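Trestunetti publishes results of two-finger gripper comparison

December 31, 2019

Trestunetti has released the results of a bench comparison between two sets of curved gripper fingers, the Poren and the Graltex, mounted in turn on the same arm and run under the same controller. The test covered 3,658 pick-and-place attempts with small rigid parts, mostly cubes and short cylinders, moved in and out of plastic bins.

The Poren set completed 3,000 cycles before inspection. The Graltex set was stopped at 658 after the left finger began to drift out of alignment at full close. The fault was traced to a mounting screw and the finger was refitted, but the remaining Graltex cycles were held over to January so that both sets could be measured from a clean start.

"We don't have a fair number for grip loss on the second set yet, so we are not printing one," said Ilango Bangera, who ran the bench work. "For the first set we have 132 drops, and we know where nearly all of them came from."

Most of the Poren drops happened close to a bin wall. When a part rests against the side, one finger has to pass between the part and the plastic, and the curved profile leaves little room for error. Parts near the middle of the bin were rarely lost.
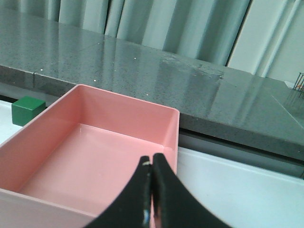

Camera placement was the second item under review. A wrist-mounted camera was compared with a fixed overhead unit. The wrist view gave better position estimates in the last few inches of the approach, but the fingers hide part of the bin at close range, and glossy plastic produced highlights that the edge detector sometimes read as a rim. Lowering the exposure removed most of the false edges - at the cost of detail on dark parts.

The overhead unit had no trouble with the fingers but lost small parts that sat in the shadow of a wall. Bangera's notes recommend keeping the wrist camera as the main source and using the overhead view only to choose the first target.

Both finger sets were driven by the Warrier controller, firmware 11, with default force limits. An earlier firmware closed the fingers faster but overshot on empty grasps, and was dropped from the comparison after the first day.

The cycle log and mounting drawings are available from Trestunetti on request. Results for the Graltex set will be added to the same report when the full run is complete.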